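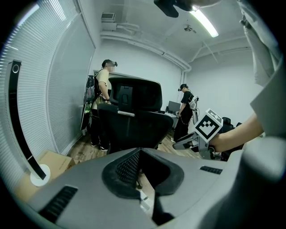
Ticket 174: left and right tracks swap in two-gripper recordings
Opened by: Mark Anthony Lumanlan
Project: Saludo
Status: open, workaround in place

Hi all, me again! Stadenix has started giving me takes where the left hand's path carries on as the right hand's halfway through. I ran 19 takes through it this morning and 2 came out swapped. Both were slow pick-and-place ones (typical, those are the ones I need for the comparison).

I've tried restarting the tracker, redoing the calibration and going back to the February build. Same two takes, same swap, every time. So it's repeatable at least, and I'm blaming the matching step for now.
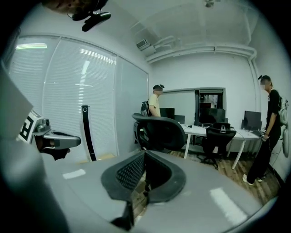

Does the swap spoil the whole take?
Only the part after the swap is wrong, so you can cut there and keep the first bit if it's long enough to train on.

Next I looked at how the matcher decides which hand is which. Lumton, our matching script, picks the nearest path whenever a marker comes back into view, and it doesn't check the printed code again for 15 frames. Far too long! 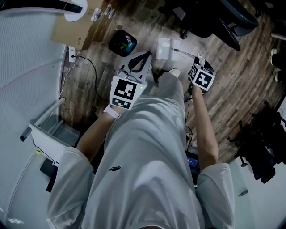 My other worry was the start pose, as the script wants a clean look at both hands before anyone moves. Holding the grippers out in front over the floor, one in each hand with the marker patterns on top, is the pose I'd like us all to begin from. I've put it in the Bavolent notes.

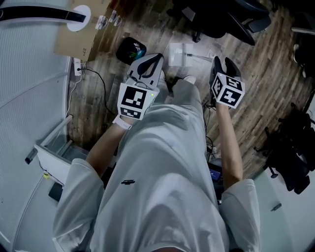 I've now set the code check to run on every frame, and I'm rerunning the bad takes tonight. If it still swaps I'll try scoring the faces separately, because with two coded faces showing on each cube there's more to go on than the single one we read now. Could someone else try the new setting on their own takes please? I'll leave this open till I hear back.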